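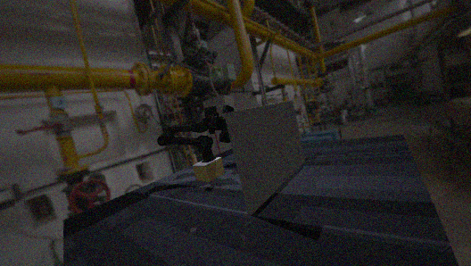 *Simulated robot arm above a small cube, with yellow piping behind.*

Bedik has 804 working-age residents and no job center. The nearest adviser is in Plellusard, two buses away, and the last bus back leaves at 3. Anyone who misses it pays for a cab.

The county wants to move more job support online in April. I think that is a mistake. Plenty of people here need help with a resume or a form – and they need it from someone across a desk.

Wadari got an adviser in its library 2 mornings a week. Bedik should have the same, and the county should pay for it.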